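Why does water come in so many kinds of bottle?

Have you ever been so thirsty that you could think of nothing else? Perhaps you had been running about at the park, or sitting in a hot car on the way to your gran's. Somebody handed you a drink, you gulped it down, and I don't suppose you gave the bottle a second thought. Most of us don't! But people have been puzzling over how to carry water for thousands of years, and it is harder than it sounds.

Water, you see, is an awkward thing to carry. You can put an apple in your pocket. You can tuck a loaf of bread under your arm. Try either of those with water and you will end up with wet socks.

Long, long ago, people used whatever was lying around. In some places they dried out a kind of hard-skinned fruit called a gourd, scooped out the middle and popped a stopper in the top. In other places they used animal skins, sewn up tightly so that they didn't leak (or didn't leak much, anyway). In ancient Egypt and lots of other places, people made jars from clay. Clay jars are lovely things, and some of them do something clever. If the clay has tiny holes in it, a little water creeps through to the outside and dries off in the air, and that carries some of the heat away with it. So the water left inside stays nice and cool, even on a baking hot day.

Then came glass. Glass is smooth and easy to clean, and it doesn't make your drink taste of goat, which must have been a great relief to everyone. The trouble is that glass is heavy, and if you drop it — well, you know what happens if you drop it.

Plastic is much younger than all of these. It is light, it bends a bit when you squeeze it, and it can be blown into shape a little like a balloon. A small tube of plastic is warmed up until it is soft, then air is puffed inside until it fills out a mould. The screw cap has a twisty ridge inside it called a thread, and the neck of the bottle has one to match. When you turn the cap, the two ridges slide along each other and pull together tightly.
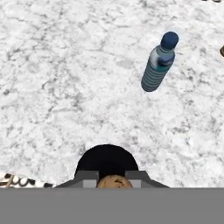
A plastic water bottle with a dark blue screw cap.

Now, plastic has a problem of its own, and it is rather a big one. It lasts for a very, very long time. That would be splendid if we kept each bottle for years and years, but lots of them are used only once. When they are dropped on the ground, the wind and rain can carry them into streams, and the streams can carry them down to the sea.

The good news is that many plastic bottles can be recycled. They are sorted, washed and chopped into little flakes, and the flakes are melted and made into something new. It might be another bottle, or it might be the fluffy filling in a winter coat!

You could also use a bottle that is meant to be filled again and again. In April, Mrs Mollah's class at Rindden School tried this for 30 days. All 29 children brought a bottle from home and filled it at the tap each morning. Güven stuck a dinosaur on his so that it wouldn't get muddled up with anyone else's, and by the end of the week there were stickers on nearly all of them.

Something to try at home

Find 2 clean bottles with lids and fill them both with cold water from the tap. Wrap one in a thick sock and leave the other bare. Stand them side by side in a warm room, go off and play for an hour, and then feel the water in each with your finger. Which one is cooler? Ask a grown-up to help you mop up any spills, and water the plants with what is left.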